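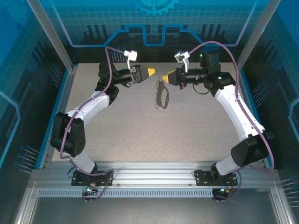
The Lornex Eden with one small part in the right-hand gripper and the left hand free.

Print this page | E-mail this page

Filed under: Workshop Equipment, Reviews

Lornex Eden two-arm bench cell: read the quote twice

By Widad Rizk
Tue 4 June

The brochure for the Eden has a page headed "What it costs", and the figure on it is £492 a month. I have been trying to get to the bottom of that number since the sales call. It does not include the table, delivery, the spare gripper tips or anyone's time. It does include VAT, which is a kindness, and a support line that answers quickly and then books you in for later.

What you get for the money is a pair of small arms on a metal rail, a board to work on, an aluminium frame round it and a camera above each wrist. The walls are printed with gears and circuit lines in blue. I would have taken plain grey and a lower price, but I am told the walls come as standard.

We had ours on trial at Saliba, where we take in bags, cases and small leather goods for repair and spend far too many hours sorting and checking little bits before they go to the bench. If a machine could pick things up, turn them to a camera and put them in the right tray, I could put two people back on the work customers pay for. That was the case I made to the owners, and I believed it more in the spring than I do now.

Set-up

Lornex says you can be running in a day. We logged 42 hours of staff time before I was willing to leave it going while I made a phone call. Putting the frame together was quick, and the instructions for that part are good. The rest went on teaching it positions, then teaching it the same positions again after somebody leaned on the table. The arms are bolted to the rail but the rail is only as steady as whatever is under it, and our table was not steady enough. We bought a heavier one. Put that in your budget, because the quote won't.

The cables also need some thought. They run up the outside of each arm and stand well clear at the bends, so allow more room either side than the footprint drawing suggests. We had planned a shelf of trays hard up against the right-hand side and had to move it.

In use

The grippers are better than I expected. The yellow tips close neatly on narrow pieces, and having two hands that can meet over the board means one can hold a thing up while the other comes in from the opposite side. With stiff parts of a regular shape it did well enough that people stopped going over to watch. Passing from one hand to the other is slow but it mostly works.

Anything that dangles is another story. A short length of chain or a loose strap swings when lifted, and the software likes to wait for it to settle before doing anything else. If you set the wait too short it grabs at the air. If you set it long enough to be safe, a person with a pair of tweezers has finished the tray and gone for lunch. I asked whether this would improve and was told there would be an update in September. I have bought things on the promise of an update before and would not do it again with someone else's money.

The wrist cameras gave us sharp pictures close up. They are less happy with shiny metal under our strip lights, and we ended up hanging a bit of white cloth above the frame. It cost nothing, but it took an afternoon to work out.

The lease

Minimum term is 12 months. After that you may return it, renew it, or buy it at a price which the paperwork calls "fair residual value" and does not state. I asked three times. I got a range by phone and nothing in writing, and I wouldn't sign until I had it in writing.

Gripper tips count as wearing parts. We went through four in the trial, two of them our own fault for trying to pick up things with sharp edges. They are easy to change, and they are only sold in packs, and the packs only come from Lornex.

Training is free for one named person. If that person leaves, the next one is charged for. In a shop our size that is a real cost and I would argue it out before anything else. Senidlow, who supply a single-arm cell we looked at over the winter, let you send whoever you like. Their machine does less, I should say, and the arm is noisier.

How I would budget for it

Take the monthly figure and add a decent table. Add tips, and assume you will break more at the beginning than you do later. Cost the set-up hours at what those people would otherwise earn you, not at their hourly wage - this was the line I left out the first time and it changed the whole sum. Then do the work by hand for a week with a stopwatch, so you know what you are comparing it with. Our hand times were a good deal better than the ones I had been carrying in my head.

Ask for a trial with your own parts. The demonstration parts are chosen by people who want to sell you a machine, and they are all lovely and rigid.

Would I buy it?

For a place with plenty of the same stiff component coming through every day, possibly, if the buy-out price is put in writing. For mixed work like ours I can't make it pay over the minimum term, even being generous about the sorting. We have sent ours back and kept the table. I have told Lornex I'll look again once the update is out and I have seen it handle a tray of our own chain.

Related reviews

Senidlow single-arm cell: simple, loud, fairly priced
Heavy workbenches for small shops
Leasing or buying: reading the small print on equipment finance
Magnifier lamps for close repair work
Parts trays that stack properly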